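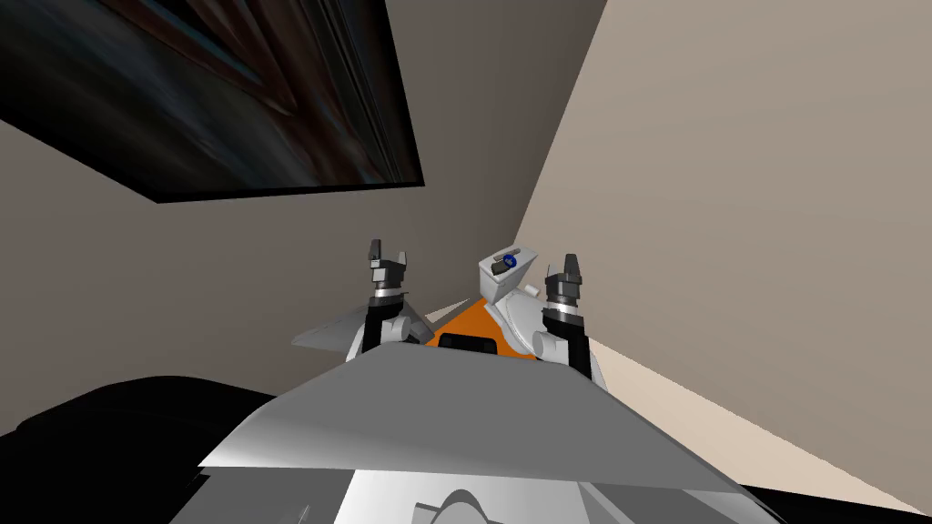

Vuritz opens its neighborhood addressing project, Trollo, to more cities in Asia

August

For immediate release

I'm Hường Doãn, I run the Trollo project at Vuritz, and I've been itching to send this one out for months. Trollo is moving past its pilot stage, and local governments anywhere in Asia can now apply to join!

If you've never come across us, Trollo helps people in informal settlements get a street address. A name for the lane, a number on the door, and an entry in the city's own records so that the number means something when you write it on a form. It sounds small until you try to enroll a child in school without one, or open a bank account, or tell an ambulance driver where you are at two in the morning. I grew up on a lane with no name (we used the noodle stall as our landmark, and then the noodle stall moved), so I'm not exactly neutral on this subject.

In the pilot we worked in two settlements on the edge of one city and put addresses on 337 homes. Residents picked the lane names themselves, at open meetings that ran late and got loud. One lane is named after a schoolteacher. Another is named after a mango tree that was cut down years ago, and people on that lane would like you to know they're still annoyed about it.
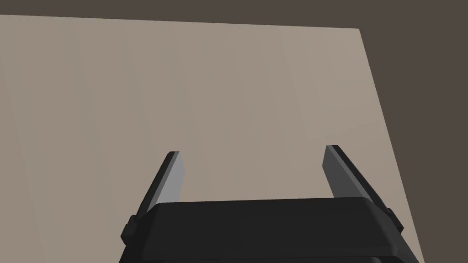
Computer rendering of a black gripper with its two fingers held wide apart.

The naming was the fun part. The slow part was the paperwork – getting each address accepted by the land office, the post office and the utility company, who all keep their lists differently and all like their own list best. We've put what we learned into a plain guide for city staff, with sample forms and a checklist for the first three months. It's free, and you can translate it or change it however you need to.

I want to be clear about one thing, as I get asked at every meeting. A Trollo address is a record of where somebody lives. It doesn't settle who owns the land, and we tell residents that at the very first visit, before anyone picks up a paintbrush. Cities that join have to agree in writing that address records won't be used to plan evictions. We won't budge on that.

Applications are open to city and district governments, and they need a residents' group signed on as a partner from the start. Vuritz covers training, door plates and the mapping work. The city covers staff time and agrees to keep the records up to date after we leave. Our small office in Sauerland handles the applications, and my colleagues there are friendly and quick with email, so please send them your odd questions too. There's a call for interested cities later this month at 9 a.m. Sauerland time, with a recording for anyone who can't make it.

Reporters who'd like to talk to residents from the pilot can ask me for an introduction. Some are happy to be interviewed and some would much rather be left alone, so do check with me first.

Media contact: Hường Doãn, Trollo project, Vuritz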